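A Tuesday Among the Arms

I'd been promised coffee and robots at Flangate's open day, and I got to the robots first.
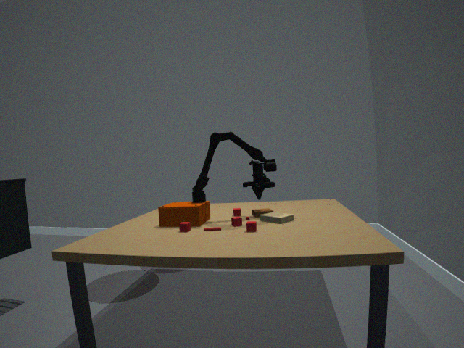 Lotte Van Loon runs the simulation side, and she talks fast when she's happy. Every job gets tried out on a screen before a real arm goes near it, she told me, and her crew had put 441 practice runs through the computer the week before. "Blocks are cheap when they're pixels," she said — and then she handed me the controls!

I was terrible. I steered the gripper with two little sticks (my thumbs are not what they were) and needed 9 tries to get hold of one block. A schoolkid behind me did it in two, and Lotte offered her a summer job, only half kidding I think.

Coffee was down the hall with Hendrik Visser, who wanted to talk about grease.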